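3. Sorting at the kerb: what the Skakadton households taught us
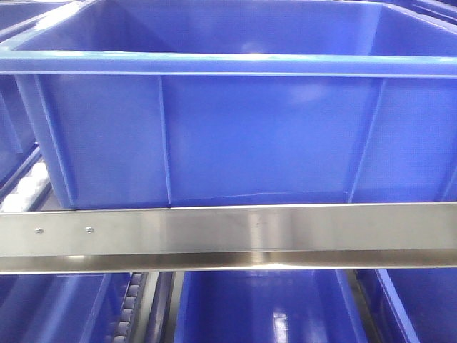 Figure 2. A blue plastic storage bin with a thick rim and moulded ribs on its front face.

3.1 Households and streets

We worked in two neighbourhoods of Skakadton, Drevik and Medina, which share a collection contractor but very little else. Drevik is mostly terraced houses with small front yards and a back lane. Medina is newer, with shared courts and a good deal of coming and going as tenancies change. In all, 178 households agreed to take part, and we are delighted to report that 36 of them kept a written diary for the full length of the study. Diaries of this sort are dull to fill in and usually fade after a fortnight. Ours did not, and some of the entries are a joy to read.

Each household was asked to note what it threw away, where the item went first, and whether it was moved later. The last question turned out to be the richest by far. Earlier work has tended to treat sorting as a single decision made at the moment of disposal. Our diaries show a yoghurt pot sitting by the sink overnight, travelling to a carrier bag on a door handle, and reaching the recycling two days afterwards in somebody else's hands. We call these stops resting places, and the rest of this section is largely about them.

3.2 Resting places

The number of resting places differed greatly between homes. One Medina diary listed 11, among them a windowsill, a shoe rack and the top of the fridge. Most homes used far fewer, but hardly any used none at all. We had expected larger households to use more, and they did, though the size of the kitchen mattered just as much. People with a long worktop let things gather there. People with a short one moved them on quickly, often to the hallway.

What excited us most was how firmly people held to their own arrangements. A Drevik household described rinsing tins "only once there are enough to be worth the water", and kept to that rule through every week of its diary. Another would not put glass out after dark on account of the noise. Neither habit appears in the council leaflet, and both affect what is in the container on collection morning.

3.3 Changes over the study

In August the contractor moved the Drevik collection to an earlier hour. Diaries from the following weeks show more evening sorting and more items left for the next round — mostly card, which takes time to flatten. Medina was unaffected and serves as a useful comparison. There, the pattern of resting places stayed almost the same throughout.

We also held 6 group talks at the Brilemton reading room, where diary keepers could compare notes. These were lively! Several people said they had never spoken about rubbish with their neighbours before, and two households in the same court found that each had been quietly flattening the other's boxes.

3.4 Limits

Diary keepers are likely to be more careful sorters than most, and writing a thing down may change how it is done. We did not weigh anything, so we can say little about amounts. Section 4 sets the diaries beside the doorstep interviews, in which the households without diaries have their say.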